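Skelcombe Protocol

The Skelcombe Protocol is an outreach program for people who use drugs, built on short text-message conversations with trained peer workers. It was first run in the town of Skelcombe and later taken up by 2 neighbouring health districts. Its supporters describe it as a proven model. The published record is thinner than that.

Background

The program began in January as a winter pilot paid for by the Farkas Fund, a private donor. Messages were sent through Clurko, a scheduling service, and the wording was supplied by Besolel, a consultancy that had earlier written anti-smoking material. Participants received five messages over four weeks and could reply at any hour, although replies sent overnight were answered the next morning.
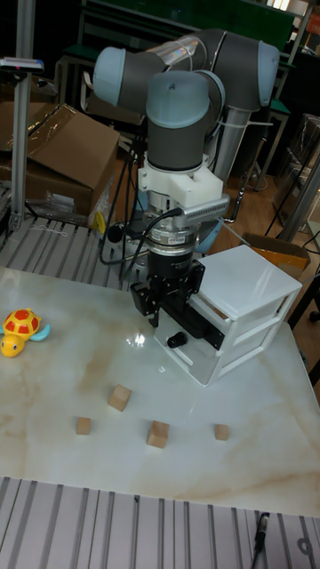
Kálmán Magyar
Contributing editor, public health entries

Claims and evidence

The fund's report says the pilot reached 2,000 people. "Reached" is not defined in the report, and it seems to include anyone whose phone accepted the first message. The number who wrote back is not given. Neither is the number who later saw a counsellor or entered treatment, the outcome most often cited when the program is promoted.

There was no comparison group. Both districts that adopted the protocol had also extended their clinic hours - a change that might explain any rise in visits without help from a text message.

Reception

Peer workers have generally spoken well of the program, mostly for its regular pay. Critics object to the name, arguing that "protocol" suggests a tested clinical procedure where there is only a message schedule and a style guide. Besolel has said a fuller evaluation is planned. It has not said who will carry it out, or whether the raw figures will be released.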